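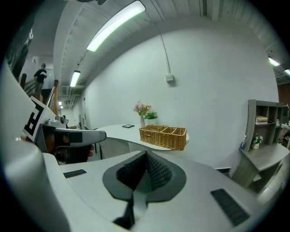
低矮的白色拼板天花板。

怎么让一间回声很大的矮房间变得可以说话

适用对象:租来的活动室、地下一层的办公室、亲戚慷慨借给你的“书房”。
所需时间:一个下午,外加一个晚上用来后悔窗帘的颜色。

层高低的房间有个特点,看着温馨,听着像澡堂。天花板和地面离得近,又都是平的,声音在中间来回弹,三个人聊天能聊出一桌喜宴的效果。我第一次在Bovthorpe租工作室的时候,中介站在屋子中央夸这里“很有共鸣”。我当时以为她在说气氛。

先说清楚一件事:下面讲的是吸音,处理的是屋里的声音在屋里乱跑。隔壁的电钻、楼上的拖鞋归隔音管,那要动墙、动钱、动邻里关系,请另找文章。

第一步:拍手

站在房间中间,用力拍一下手,听尾巴。尾巴干净利落,你可以关掉这个页面去喝茶。如果拍完之后有一串“嗒嗒嗒”的颤音,像有人往桶里撒豆子,那叫颤动回声,两个平行的硬面在互相推卸责任。

换几个地方再拍:墙角、窗边、你平时坐的位置。哪里最难听,拿铅笔在纸上画个叉。不用测量软件。我买过一个,它告诉我数据异常,请重新校准,然后向我推荐了付费版。

第二步:先动地面

绝大多数人第一反应是往墙上贴海绵,那种灰色的、带尖尖的,贴完以后房间像一个装鸡蛋的盒子。请先忍一忍,看看地上。

硬地面加矮天花板,是最典型的一对。天花板你多半不能碰(租约第几条总会提到),地面可以。铺一块厚地毯,绒长一点,下面垫一层毛毡底垫。底垫比地毯本身更值得花钱。我用的是Omine的羊毛毡底垫,花了287块,地毯反而是二手市场上淘的,400块,卖家附送了一股猫的味道。

地毯铺在你画叉最多的地方。铺完再拍一次手。

第三步:窗帘要胖

窗玻璃是房间里最爱多嘴的表面。窗帘能管住它,前提是窗帘够胖。布料总宽至少要有窗轨的两倍,拉上以后仍然是一道一道的褶。绷得平平的窗帘,对声音来说约等于一张海报。

我的窗轨加上两边多出来的墙,一共260厘米,按这个原则该买五米多的布。Ziltside的店员听完问我是不是在布置剧院。布要重,用手提起来觉得不想再提第二次的那种就对了。离玻璃留一掌宽的空隙,效果会好一些,顺便给窗台上的多肉留条活路。

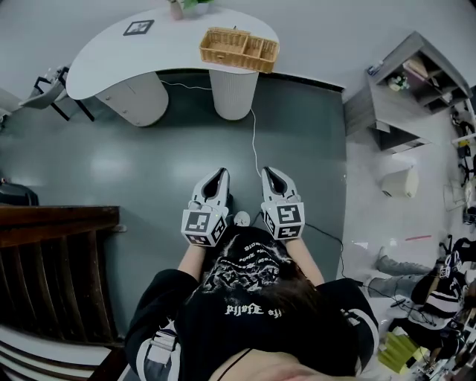

第四步:把家具摆乱

平行的光面越少越好,所以这一步的原则是不要太整齐。书架放在长墙那一侧,书不要推到底,深浅错开,大开本和小开本混着插。有强迫症的朋友可以把这理解成一种治疗。

桌子是容易被忽略的反射面。开会时几个人围着一张光桌子,声音先打到桌面,再打到头顶,再回到每个人的耳朵里,等于每句话说了两遍。铺一块厚桌布,或者桌面中间放一条毛毡桌旗。Viktória Medve在我那里开过一次读书会,嫌桌布像她外婆家,我说你外婆家回声一定很小。她想了想,没反驳。

沙发和软椅都算数,皮面的打折扣。

第五步:墙面,少量

做完前四步再决定墙上要不要挂东西。多数小房间到这里已经够用了,剩下的问题通常集中在一面墙上,就是你说话时正对的那面。

最省事的做法是自己绷两块布框:

1. 钉一个木框,厚度五厘米左右,长宽随你的墙。
2. 里面塞岩棉或者旧毛巾。岩棉要戴手套和口罩,旧毛巾只需要放下感情。
3. 正面绷一层透气的布。判断透气的办法是把布贴在嘴上吹,吹得过去就行。塑料感的、涂过层的都不行。
4. 背面钉一层薄布兜底,用挂画的钩子挂起来,中心和坐着时的耳朵差不多高。

两块布框连材料带我多买的那把钉枪,总共735块。钉枪后来被Elsie Halliday借走,说周三还。她没说是哪个周三。

几个常见的坑

鸡蛋托没有用。我知道你在网上看到过,我也看到过,我还攒过。它很薄,很轻,很容易着火,除了让访客以为你转行养鸡以外没有别的功能。

不要把所有墙都包起来。全吸干的房间待久了耳朵发闷,自己咽口水都听得见,而且高频没了,低频还在嗡嗡响,说话像捂着被子。留一两面硬墙。

植物可以放,放因为好看。要靠绿萝吸音,你得先有一片林子。

门缝塞条密封条,这个严格来说归隔音管,可是便宜,顺手就做了。记得选可以撕下来的,退租的时候房东会趴在地上看。

怎么算做完了

再拍一次手,然后请两个人来,各占房间一头,用平常的音量聊五分钟。如果谁也没有说“啊?”,就可以收工了。如果还有人说“啊?”,先确认一下是不是他在看手机,再回到第二步,把地毯往那一头挪半米试试。

地毯上的猫味,用小苏打撒一层,过夜,吸掉。我撒了三次,现在只有下雨天闻得到。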